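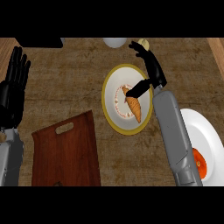
Kitchen automation by humanoid robot is the attempt to have a machine with two arms and something like hands do the small jobs of a household kitchen: setting out plates, moving food from one to another, wiping up, putting away. The field is old in the movies and young everywhere else.

Terminology

Trade writers separate appliances from helpers. A dishwasher is an appliance. It has washed dishes for generations and gets no credit for it, having no fingers. A helper is expected to work at the same counter as a person, with the same crockery, and is judged far more harshly.

Training in simulation

Most practice now takes place in software. A simulated kitchen has a table, some dishes and a few pieces of food, all of which can be put back by restarting the program. Dropped plates cost nothing. The Lolus task set, widely used by smaller labs, consists of 40 tabletop chores, most of them a matter of picking up one thing and putting it on another. Its authors call these "basic," a word they may have chosen before trying them.
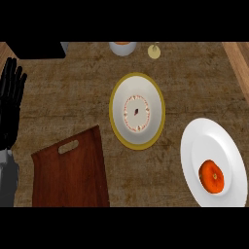

Produce is a standard test because it comes in awkward shapes. A carrot is long, tapers, and rolls when pressed on the wrong side. A mandarin is easier to surround with fingers but must not be squeezed like a doorknob. Plates bring a separate problem – the rim gets in the way of the knuckles, and a hand coming in low may move the plate before it reaches the food.

Performance

Results depend on who is reporting them. Jarstead, which builds arms for light factory work, allows its kitchen program 2 minutes per item. Vachon gives its machine three tries at each pickup and scores the best one, a courtesy rarely extended to waiters. Skills learned in simulation often get worse on a real counter, where friction, glare and soft fruit are less cooperative.

Shop-floor use

Factories have had better luck, mainly by removing the variety. The Pundden packing line handles two sizes of tray, always facing the same way. Critics say this shows the chore was changed to suit the robot. Supporters agree, and point out that the trays get packed.

See also: Dishwasher; Grasp planning; Lazy Susan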